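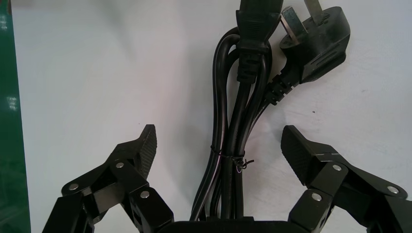
List: Prurnik equipment swap
Subject: Re: Power cords, again
Date: Mar 2, 2026

Replying to the list since two other sites asked me the same thing off-list.

> We opened the shipment from Calado and the power cords were all in
> one carton, mixed lengths, some tied and some not. It took most of
> a morning to sort out which ones went with the monitors and which
> ones with the old switches. Can we agree on a way to pack these?
> Also, does anyone want the spare ones with the angled plug? We
> have no use for them here and they are taking up a shelf.

Yes, I think we can agree on something. What we do at Varnis is not complicated and most of it is habit by now.

Fold the cord in long loops, about the length of your forearm, and don't wind it around your hand. Winding it tight leaves a kink next to the strain relief, and on the older cords that is where the jacket splits. Leave both ends free at the same end of the bundle, so whoever opens the carton can see the appliance connector and the plug without untying anything. Then one twist tie, well below the connectors. Two turns is enough. We stopped using rubber bands after the batch that sat in storage from November on and came out sticky.

Zip ties are fine for cords that are going to be thrown out. For anything else please don't, people cut them off with a knife and nick the cable.
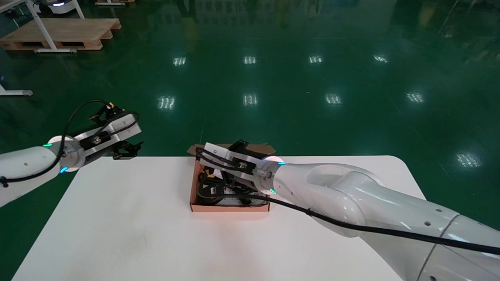

Reading time: 2 min

As for the carton, we use shallow ones with the flaps folded all the way back while packing. A deep carton holds more, but then everyone digs, and the ties come off. With a shallow one you can reach what is on the bottom. Set it near the far edge of the table so you have room in front of it to lay a cord down and look it over before it goes in.

Our limits, for what they are worth:

- up to 42 cords to a carton, fewer if they are the thick ones
- one length per carton, with the length written on the short side
- 8-foot and 6-foot cords never together, they look the same once folded

If you have a mix that won't fill a carton, put each length in its own paper bag inside and write on the bag. Pivness does this already and their shipments are the easiest to unpack.

On the angled plugs – I would take 11 of them if they are still there. We have cabinets that stand close to the wall and a straight plug sticks out too far. They need to be the ones with the IEC end. If the other end is something else, offer them to the rest of the list first.

I don't need them quickly. They can come with the next regular pickup, and I will send the empty cartons back the same way.

One question of my own. Does anybody still test cords before they go out, or only when they come in? We do it on arrival and I would like to drop one or the other, depending on what the rest of you do.

Varnis stores desk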